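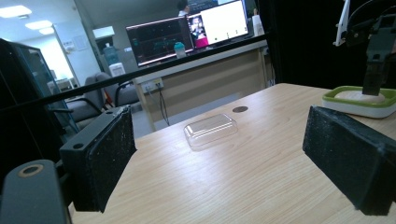 Drokthorpe Handheld Gripper Kit – my review after two months

I bought two of these for collecting demonstrations, and I've now put enough hours on them to have opinions. We're teaching a policy to do small tabletop jobs (pick up a lid, move a dish, that sort of thing), and before the Drokthorpe I was doing all of it by teleoperation on the arm. Never again, if I can help it! On a decent morning I used to get 20 usable examples. With the handheld I got 78 before lunch in my first week, and my wrist was only mildly annoyed with me.

Setup is quick. Calibration took me 13 minutes the first time, most of it spent hunting for the right page in the manual, which is badly organized. Carola Kramer, who shares the bench with me, skipped the manual completely and did fine.

What I like: the squeeze feels natural, and the camera sees both fingertips the whole time, so you can tell right away if a take is going to be any good. The foam pads grip thin plastic nicely too.

What I don't like: the pads. They wear fast and they pick up dust like crazy, and the replacements ship from Londwood and take forever. Mine look pretty sad already – they still work, but I'd order spares with the kit. Clear plastic is also a pain for the tracking when there are overhead lights bouncing off it, though I had the same trouble with my old Khondokar, so I can't really blame this one.

The export tool goes straight into Virkance format, no scripts needed. It does crash if you rename a session while it's saving. Don't do that.

Four stars. I'd give it the fifth for tougher foam.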